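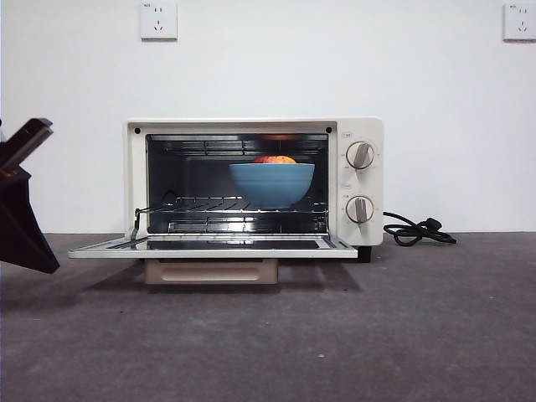
Görtz wanted to know, before anything else, whether the bowls would fit, and wrote back to the last report with that one question. They do, by a margin I would call theological. A deep bowl with a piece of fruit in it comes up nearly to the upper heating element, so the baked fruit recipes will go in the shallow dishes we already own and the bowls can go back to holding soup.

The rest of the April money went as follows. The toaster oven line in the budget was 200 and we spent all of it, on the oven, a spare rack and a pair of mitts from Weltex that fit only very large hands. The shelf line stands at 70, untouched, as the shelf is still at Zarnow and Zarnow is still looking for it.

The rack is hooked to the door, so it wants watching when the door comes down with a full dish on it. We have put this on the instruction card — in capitals, after some debate.
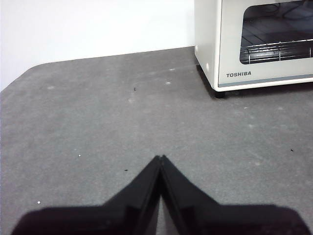 Tronberg Community Kitchen, progress report, part two
Submitted by Ute Dreßler

Counter space was the other worry. With the oven set well back toward the wall there is room beside it to put down a hot tray and still chop an onion, which is more than the old kitchen ever managed. The gray surface marks easily and we have stopped pretending otherwise.

The recipe cards are at 39, most of them tested, two of them regretted. Printing is quoted at 400 for the full set, and I would like your approval before the summer price list arrives. Still open: the shelf, smaller mitts, and a decision on whether toast counts as a recipe. My vote is no.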